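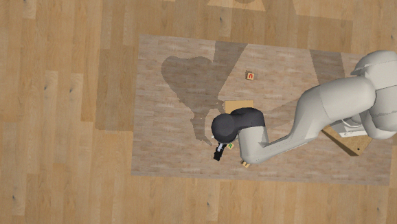
Brahim Abdelaziz wants to know if you have to be any good at video games to do this, and he says plenty of people will skip the ad if they think the answer is yes. The answer is no! I'm terrible at them and I've been driving this arm since July. It helps if you can sit still and do a small fiddly thing many times over without getting mad at it. Knitters, model train people, anybody who has ever iced a cake, please keep reading.

So, I'm looking for people to teach our simulated robot arm to handle little letter blocks. The project is called Cusi and it runs out of the Varnlow office at Kandham, but you can do the whole thing from your own kitchen table. You steer the arm from your computer, you do the task, we record how the arm moved, and later the robot learns from what you did. We need 2,000 good recordings for this round and I can't make them all myself (I've tried, my wrist would like a word with you).

What you'd be doing

You log in, and you get a table with the arm and a few lettered cubes on it, plus a flat square board. The screen gives you a short instruction, something like "put the R on the board" or "move the U next to the T." You drive the gripper over, bring it down, close it, lift, carry, let go. Then you hit save or you hit toss, and the next one comes up.

Tossing is fine, by the way. If you knocked a block off the table, toss it. If you picked the wrong letter, toss it. But if you wobbled a bit and then got it right, please save it, because we want the robot to see how a person fixes a small mistake. New people always throw those away and I always have to beg for them back.

You can switch views whenever you like, looking down at the table or from off to the side. I do most of my lining up from overhead and then check from the side to see how high the gripper still is. From overhead I'm forever thinking I'm closer than I am.

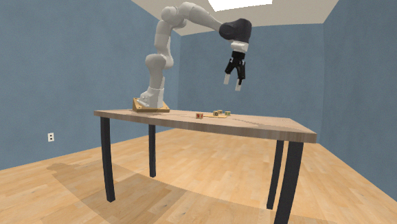 What I need from you

- A computer made in the last several years and internet that doesn't drop every ten minutes
- A regular mouse, or a game controller if you have one (I'll mail you one if you don't)
- Comfortable reading short instructions in English
- 18 or older
- Left-handed people very welcome, I have hardly any so far

You do not need a degree, a resume, or any robot experience. If you do have robot experience, that's great too, but you'll get the same practice session as everyone else, and you may have to unlearn a habit or two. The big one is speed. Slow and steady moves make much nicer recordings than quick jabs, and you get paid the same per recording either way.

The practice session is 47 minutes long and it's paid. You spend most of it hovering next to a block with the fingers open and getting a feel for which way the gripper is going to go when you push. Give it time. Mine drifted left for the whole first session and it was me the whole time.
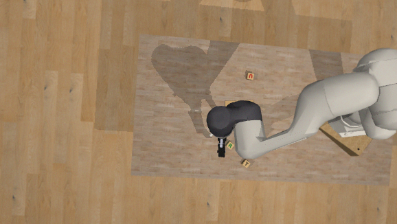 Pay and hours

It's $600 for a set of 100 saved recordings, and you have three weeks to finish a set. Do them at midnight, do them in your lunch hour, I don't mind. If you stop partway you get paid for what you saved. People who like it can sign up for a second set, on a different task with more blocks.

We keep the arm's movements, your button presses, and the time each try took. No webcam and no microphone.

How to sign up

Write to me through the Famdale jobs board, under the Cusi listing. Tell me your time zone, what kind of computer you have, and whether you need a controller. One or two lines about the fiddliest thing you've ever done with your hands would be lovely, and I do read them all. I'll write back with a slot for your practice session.

Last updated: 15th August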